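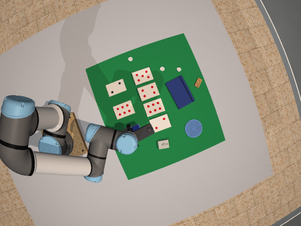
Märta says they'll never recast him, they'll just write the brother out and hope we all forget there was one. She sent that at breakfast, before I'd even opened the news, so that's how I found out Fermín Alarcón is leaving Enosham. I had toast in my hand and everything!

Mar 28, 2021

OK so what we know, which isn't much. He's done once they finish shooting this season, and he told some podcast it was his own choice. He said he has spent 90 nights at home since the show started and his daughter thinks the dog walker is an uncle. I laughed and then felt bad for laughing. The network put out the usual two sentences about being grateful and wishing him well in his next chapter (why is it always a chapter?).

I'm more upset than I expected to be, for a show I only started because I had the flu. I came for the lighthouse and the creepy choir and stayed for him and Melur Liew yelling at each other in that tiny kitchen. The kitchen scenes ARE the show. Take one of them out of the kitchen and you've got a woman shouting at a kettle, and I'd probably still watch it, but I'd be sad.

Went down the hole at lunch, obviously. The fan board had 1,806 replies on the one thread and I read way too many of them. Half the people are sure there was a fight with Nestor Panganiban over the season two finale, the one where the ferry goes down and Fermín's character is asleep for most of it. I don't buy it. Nestor wrote him that whole speech in the boathouse afterward, and you don't hand your best speech to a guy you can't stand. The other half want Haziq Jugah to step in as a cousin. A cousin! On an island that small, and we're only hearing about him in season four?

There's a petition already too. It was at 3,905 when I signed it, and yes, I signed it, and no, I don't think it'll do a thing. The man wants to see his kid. I sort of felt like I was signing something against his daughter, so then I tried to take my name off and couldn't find the button.

Called Märta after work and we went over it all again. She thinks he'll do movies. I said he'd do one quiet play and then turn up in Brela playing somebody's dad, because everybody ends up in Brela. She hates Brela (the wigs) so we had to argue about that for a while. Then she admitted she's still two episodes behind on Enosham and I had to stop talking in the middle of a sentence about the well. She made me swear the dog lives. I said nothing, which she took badly.

New episodes come back in April, so he's got whatever's left of this season. We're doing ours at her place, her couch is better and she has the good TV. I'm supposed to bring the dumplings.

Rewatched the pilot tonight when I should have been folding laundry. His hair was so bad. He drops the keys in the harbor in the first 10 minutes and Melur just looks at him, and I had to pause it and go get a snack. Started the second one after that and it's past midnight now, and the towels are still in the dryer.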